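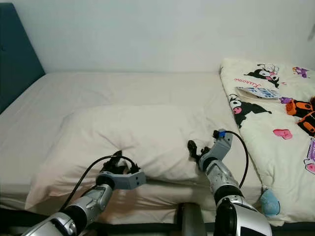 Tips for the bed-making task, Illey robotics club. Typed up fast between lessons, add your own at the bottom. Most of it works for a human making a bed as well, my mum has nicked two already.

**Sheet first, always**

Fitted sheet, not flat. Far corners on by hand, then near ones, then pull the slack down over the side and tuck. Big wrinkles out with the flat of your arm. Small ones leave, you'll be there till tea.

No ironing. Tried it in March. Looked lovely, made no difference to the scores.

Wash everything once before using it, new bedding is slippery and stiff. No fabric softener. Sustix liquid is what's under the sink, half a cap, 40 wash.

**Pillows**

- Shake it, then punch the middle, then put it down. Same way every time or your runs don't compare.
- Grip the fabric plus a bit of filling. Case only and it slides off inside, you end up holding a bag.
- Both arms in before anything lifts. One arm early = pillow turns round on you.
- Close slowly. Half speed for the last bit.
- White pillow on white sheet is hard for the camera. Practise it anyway, the Gomov Cup uses white bedding for the whole home round. Do a patterned one when you want an easy win.
- Feather pillows: no. Tiny feathers get in the finger joints. Tweezers and a soft toothbrush if it's too late.

**Duvets and comforters**

Fold in half longways, then half again, and pile it to one side while you do the pillow. Anything with a bobble, tassel or ribbon — put that side away from the fingers or tie it up with a hair bobble. Loose threads snipped, never pulled.

Printed ones are good for telling which way up you are. Plain ones, sew one stitch of coloured cotton in a corner. Takes a minute.

**Cables**

Walk the cable before you power on. Hand over hand, plug to robot. Leave a loop at each wrist big enough for the full turn, then velcro tie, not zip tie. We cut through a camera lead getting a zip tie off and that was Wednesday gone.

Extension leads away from where feet go. Tape down any bit crossing a walkway, gaffer, and peel it off slow or it takes the floor finish with it. Sticky marks come off with washing up liquid and warm water, wring the cloth out properly first.

**Doors and people**

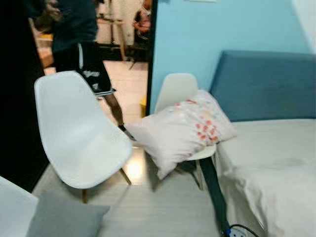 Say "running" loud enough for next door before you press go, and wait for somebody to say it back. Whoever has the stop button doesn't carry anything, doesn't hold a phone, doesn't go and get crisps. Swap every 8 runs, people drift off after that.

Spare pillows live on a chair, never the floor. One pillow per chair. Chairs pushed back to the wall when the arms are moving, and lace your shoes.

Long poles and stands, lie them flat along the wall if you're not using them this session. I have tripped on ours twice.

**Grippers, cleaning**

Lint roller over the fingers at the end of every session. Dry cloth on the metal, no spray. Check the little screws by feel, a quarter turn at most. Fankhauser pads wear out at the tips first so swap left and right when they go shiny, you get nearly double out of a pair.

**Write it down**

Alois Holzer does our log and he's strict so do it his way: bedding used, who was on the button, pass or fail, one word why. 1,114 runs in the book this year, 1,063 usable. Most of the rest are blank where it says which pilow. Fill in the box!

Bad run still gets written down. Scribbled out ones don't count as anything and annoy Alois.

**Packing up**

Arms to rest, power off, then unplug. In that order please. Bedding folded into its own pillowcase, whole set in the one case, keeps it together and stacks nicely in the cuboard. Best tip on here tbh and works at home for guest beds.

Batteries on charge by the sink end, NOT under the bedding shelf. Key back to reception, locker 47.

Still need: more velcro, a lint roller that isn't the fluffy empty one, two plain double fitted sheets if anyone's having a clear out.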